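Field Service Technician (gas analysers), full time

Prundell, Rundau site

Do you like taking things apart, finding out why they misbehave and putting them back so that they don't? Would you enjoy doing that on top of a boiler house one week and beside a cement kiln the next? Then please read on, we would love to hear from you.

Who we are

Prundell builds and looks after equipment that measures what comes out of chimneys. Our customers run waste-to-energy plants, glassworks, lime kilns, district heating stations and the odd crematorium. They all need to know what is in their flue gas, minute by minute, and they need the numbers to be right. We design the sampling probes, the heated lines, the gas coolers and the cabinets, and then we go out and keep the whole lot running.

There are 17 of us in Rundau, with the workshop on the ground floor and everybody else up one flight of stairs. The service team is 5 people at present and you would be the sixth. We are growing because the Truka range of portable analysers has done far better than we expected (a lovely problem, but the phone does ring a lot!).

What you would be doing

Most of the job is planned maintenance. You would visit a plant, check the sampling system from the probe tip to the exhaust, change filters and pump membranes, run zero and span gas through the analysers, and write up what you found. The rest is commissioning new systems and going out when something has stopped. Some of our best days are the ones where a customer has been chasing a strange oxygen reading for a month and we find a loose fitting behind the cabinet.

You would also spend time in the workshop, usually a week or so out of every four. That means assembling cabinets, leak-testing, repairing returned Truka units and helping Strebel, our small development group, try out new parts before they go anywhere near a customer. If you have opinions about where a filter housing ought to sit so that a person with normal-sized hands can reach it, Strebel will want to hear them.

You would start by travelling with one of the others for at least 3 months. We don't send new people out alone, however experienced they are, as every plant has its own rules and its own awkward ladder.
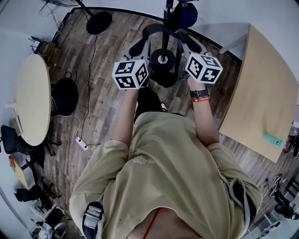
Patterned cubes, one in each hand.

What we are looking for

You will have a technical background of some kind. An apprenticeship in electrical or mechanical work, instrumentation, process control, refrigeration or heating would all suit us well, and so would time in the forces as a technician. One of our current team used to repair coffee machines and another came straight from college. If you can read a wiring diagram and a pipework drawing, and you know when to stop and ring somebody, we can teach you the gas side.

You should be comfortable working at height. Sampling points tend to be up on platforms, outdoors, in all weathers, and there isn't always a lift. You will need a full driving licence and enough spoken and written English to explain a fault clearly to a plant manager. A second language is very welcome, as we have customers in several countries.

It would be handy if you have already worked with any of these, but please don't be put off if you haven't:

infrared, paramagnetic or zirconia analysers
heated sample lines and gas coolers
4-20 mA loops, Modbus, or small PLCs
calibration records and plant permits to work

Travel and hours

You would be away for some 16 nights in a typical quarter, mostly in ones and twos. The rota is agreed in advance and people swap freely. We start at 8 am in the workshop and finish early at the end of the week if the vans are packed. There is an on-call phone, shared between the whole service team, and you wouldn't join that rota until you felt ready. Call-outs are paid on top, from the moment you leave your front door.

What you get

A proper salary, which we will discuss openly in the first conversation. A van you may also use privately, decent tools (and a say in which ones), good boots and a winter jacket that really is waterproof. Training courses are paid for and count as working time. We cover the medical for working at height and all your safety tickets. There is a pension scheme, and lunch in the workshop kitchen is on us whenever you are in Rundau.

Part-time is possible for the right person, although four days a week is the least that works with the travel.

How to apply

Write to Zuzana Říha, who leads the service team, using the contact form on our jobs page. A CV and a few lines are plenty. Tell us about something you have mended that you were pleased with, at work or at home. We don't need a photograph or a covering letter in fancy language.

Zuzana reads every application herself and will answer you either way. If it looks like a good match she will ring for a chat, and after that we would invite you to spend half a day with us. You would meet the team, have a look inside a cabinet and ask whatever you like. Travel costs are paid.

We would like somebody to start in March, but we will wait for the right person if you have notice to work. Questions before applying are fine too; the workshop phone is usually answered between 8 am and 4 pm.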